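Visit Report: Household Robotics Open Day, Arnergate

Prepared for the members of the Mendham Housing Partnership by Cadi Probert, Services Review Officer

We use cookies to improve your experience on this site. By continuing to browse you agree to our use of cookies. Accept / Manage settings

In November a party of four from the Partnership attended the open day held by Stindix at its development site in Arnergate. The purpose of the visit was to form a view on whether machines now on offer, or close to it, could take over any part of the routine domestic work carried out in our supported homes. The Partnership manages 1066 such homes, and members asked in the spring for a report before the next round of service contracts is let.

The party was received at 9:30 a.m. by Meinir Edwards, head of partnerships at Stindix, who gave a short introduction to the company and its program. Stindix does not sell a household robot at present. It develops two-armed machines and the software that runs them, and it expects to place a small number with care providers on a trial basis. Ms. Edwards was clear that no date has been set for the trial.

The technical session was led by Tianyou Xue, who is responsible for manipulation work. Mr. Xue explained that the company divides chores into short steps such as reaching, grasping, lifting, passing from one hand to the other, and setting down. Each step is practiced separately with plain objects before the machine is given anything from a kitchen or a laundry room. Much of the work relies on small cameras mounted at the wrists, so that the machine has a close view of its own fingers and whatever lies near them. The company holds 2972 hours of recorded practice, and Mr. Xue considered this a modest amount for the range of tasks it hopes to cover.
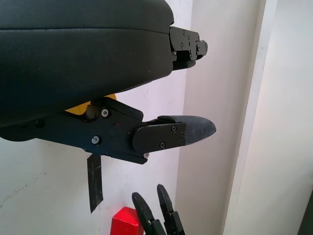
Members of the party asked why so much effort goes into simple blocks when the stated aim is housework. Mr. Xue replied that a block keeps its shape, and that a machine which cannot pick one up reliably has no prospect of managing a dishcloth. On the block exercises the company reports a success rate of 85 percent across all positions. It did not offer a comparable figure for cloth, wet dishes, or bags, and said that testing in those areas was at an early stage.

Fingertips were discussed at some length. The surface of the pad affects how firmly an object can be held without squeezing it, and pads are treated as wearing parts. Dilwyn Vaughan, our maintenance manager, asked how often they are changed and who would do this in a tenant's home. Stindix expects a trained visitor to be needed. Mr. Vaughan has asked that the cost of such visits be stated in any future proposal.

After a break the party saw a table-clearing demonstration in the second hall. The machine moved three plastic cups and a plate from a table to a tray in a little under seven minutes. One cup was dropped and a member of staff returned it to the table. A care worker would complete the same task in well under one minute. Hywel Pumphrey, who represents tenants on the review group, observed that speed may matter less to a tenant who is out for the day, but that a dropped cup on the floor is a hazard to a person using a walking frame.

The final item was a talk on shop-floor use by a representative of Melnychuk, a packaging firm that has operated a single-arm machine on one line for two years. It handles around 4000 cartons in a shift, all of the same size. The firm has not extended the arrangement to its mixed-goods line, where items arrive in no fixed order and are still packed by hand.

Findings

The party's view is that the machines seen at Arnergate are not ready to carry out household chores without a person present. Repeated handling of one known object is well advanced. Work in an ordinary room, with varied items left in varied places, remains slow and needs supervision.

It is recommended that no provision for robotic assistance be made in the coming service contracts, and that officers remain in contact with Stindix about its trial. Mr. Pumphrey has asked that tenants be consulted before any machine with cameras is brought into a home, and the party supports this request.

Travel costs for the visit were met from the existing review budget. Copies of the handouts are held at the Mendham office and may be requested from the Services Review Officer.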